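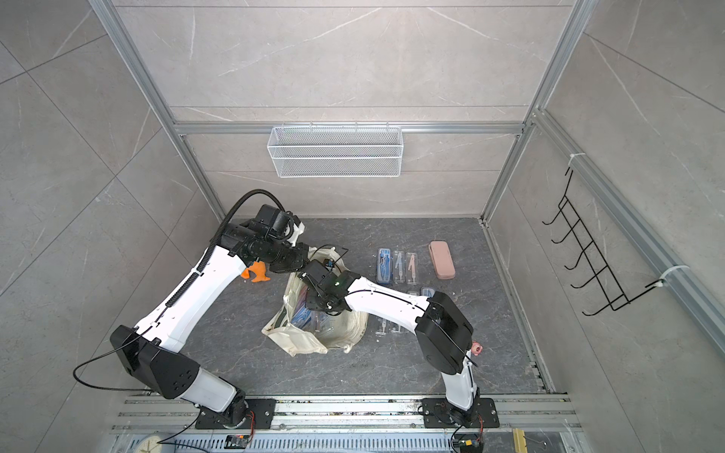 The head of formats at Adex was still laughing about the pilot when we sat down, and the first thing out of her mouth was that she had been told, more than once, that a game show about neighbors would never travel. "Too local, they said. Who cares what the guy across the street keeps in his garage?" Plenty of people, it seems! Next Door Knows has now passed 515 episodes, and it airs in 14 countries.

The newest is the one she most wants to talk about. Pandness has ordered 30 episodes for a daily early evening slot, with casting open now and the first taping set for February. "They asked for a faster opening round, and we said yes right away. I wish we'd thought of it ourselves."

The rules haven't moved much. Two households from the same street try to predict each other's answers, and the money grows until somebody gets it wrong. What does change is the small stuff - the music, the size of the set, how rude the hosts are allowed to be. In one version the families bring a dish to share, and the host eats through the whole second round.

"I watched that and thought, well, there goes our bible," she says. "Then I rang the producer and asked for the recipe."

She is just as happy talking about the MacAulay version, which was renewed for a fourth season after a shaky start. They had taped 133 episodes before anyone won the top prize, and she was in the gallery that night. "I screamed. I lost an earring. The director had to ask me to step outside."

Next on her desk is a weekend edition with Detoveo, played by whole streets at once - longer, louder, and with a live band if she gets her way. She hasn't got the budget for the band yet. "I'm asking again tomorrow," she says.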